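Section 7. Setting Up Your Feed Reader and Moving Your Old Subscriptions Over

Last changed 11/28/23

If you got through Section 6 you now have Dumalar installed and it opens to a blank gray list. That's fine, it's supposed to be blank! I moved my own reading over from Wedstead in March, 229 subscriptions in all, and I've set it up on three other computers after that, so these steps are in the order I wish I'd done them the first time.

You'll need your old reader still working (don't delete it yet, please), your password for it, and a folder on your desktop where you can find things again. I call mine "feeds" because I have no imagination.

Part A. Getting your list out of the old reader

1. Open Wedstead and go to Settings, then Account, then scroll way down to Export. It's under the newsletter options, which took me ages to find.

2. Pick OPML. There's also a choice called "Full backup" and it sounds better, but Dumalar can't read it.

3. Save the file into your folder. It will be tiny. Mine had seven years of subscriptions in it and it was smaller than one photo.

4. Open the file in a plain text editor and just look at it. You should see a lot of web addresses. If you see one line and nothing else, the export timed out - go back to step 1 and try again with the other tabs closed.

Note: OPML carries the addresses and the folder names. It does not carry your starred articles, your read marks or your notes. If you have starred things you care about, open them and save them one by one before you go any further. I lost 33 recipes this way and I'm still a bit sore over it.

Part B. Bringing the list in

5. In Dumalar, click the three lines at top left and choose Import. Point it at your file.

6. A box comes up asking whether to keep your folders. Say yes. You can always flatten them later, but putting 229 feeds back into folders by hand is a whole weekend.

7. Leave it alone while it works. The counter stops for long stretches and then jumps. The first time I thought it had frozen and I quit the program halfway, and then I had half my list in twice.

Caution: Don't run the import a second time to "fill in" what's missing. Dumalar doesn't check for duplicates on import. If something went wrong, choose Remove All Feeds first, then start over from step 5.

8. When it's done, look for names in red. Those are dead feeds. I had 102 of them, which was kind of sad, a lot of old friends in there. Right-click each one and pick Find New Address. Sometimes the blog only moved and the program will track it down for you. If it can't, delete it and move on.

Part C. Settings worth changing right away

9. Refresh time. It comes set to every five minutes. Change it to once an hour. Most sites don't post that often, and a few will block you for asking too much.

10. Keep articles for. I set mine to 60 days. "Forever" is tempting, but the search gets slow.

11. Article view. You get three choices: Headlines, Cards and Full. Headlines is fastest. Cards shows one picture from each post next to the title, and Full gives you the whole post in one long scroll. I use Headlines for news and Cards for everything else. You set this per folder, so click the folder first and then the little eye button.

12. Load pictures. Choose "When I open the article" if your connection is slow. Otherwise leave it on Always.

Try the picture setting on one folder before you change it everywhere. Open any post, click the picture once, and it should fill the pane. Click again and it goes back to its normal size.
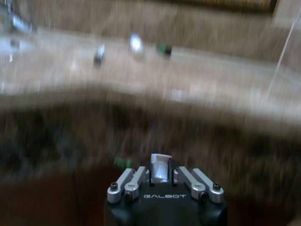

Wu wrote in to say that step 12 did nothing at all until the cache was cleared, and that the button for it is under Storage and not under Pictures where any normal person would look. Thank you, Wu! I tried it on my old laptop and got the same result, so:

13. Go to Settings, then Storage, then Clear Picture Cache. Restart the program. Your articles and folders stay put, it only throws out the saved pictures.

Part D. Syncing to your phone (skip this if you only read at your desk)

14. Make a free Grasel account and write down the sync key. It's long and it has both capital O's and zeros in it, so copy and paste if you possibly can.

15. Paste the key into Dumalar under Settings, Sync. Press Send first on the computer that has your full list, and only then press Receive on the phone.

Caution: If you press Send on the phone first, it sends an empty list, and your computer will happily accept it. Keep that OPML file from Part A somewhere safe until you've seen your folders show up on both.

16. Give it a week of normal reading before you close the Wedstead account. Section 8 covers filters and muting words.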